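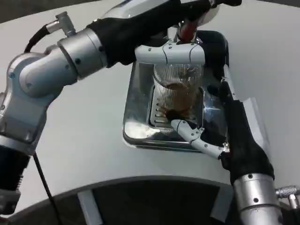 Limescale on drinking glasses, how do I get it off?

We moved to Stulcombe in October and the water is very hard. Everything that goes through the dishwasher comes out with a white film on it. Plain tumblers I can rub clean with a cloth, but the clear glasses with the vertical ribs, like the one in the picture, are the worst because the white collects along the ribs and a cloth slides straight over it. I have tried a hotter wash and a different tablet. The machine is a Kavley and has a salt compartment, which I fill. Is there anything that works without scratching?

3 answers

Answer 1
White vinegar. Fill the sink with warm water, add a good cupful and leave the glasses in for an hour. Go down the ribs with an old soft toothbrush, rinse and dry straight away. If it doesn't shift it might be etching and then you are stuck with it.

Answer 2
Check the hardness setting on the dishwasher before you do anything else. Filling the salt is only half of it - most machines leave the shop set to medium and you have to turn them up yourself. Your water company will give you the figure for your postcode. Mine was 66 on a scale I had never heard of, so I had to ring up and ask what to enter.

For the glasses you already have, citric acid is cheaper than vinegar and doesn't smell. I buy Venckus powder in the 1000 g bag and use two tablespoons to a washing-up bowl of warm water. Leave for up to 13 minutes, then rinse well. Don't use it on anything with a gold or painted rim.

Also top up the rinse aid. Tablets that say all in one don't have enough in them for hard water.

Answer 3
We gave up and wash ours by hand. Clonik do a jug filter but it's no good for this.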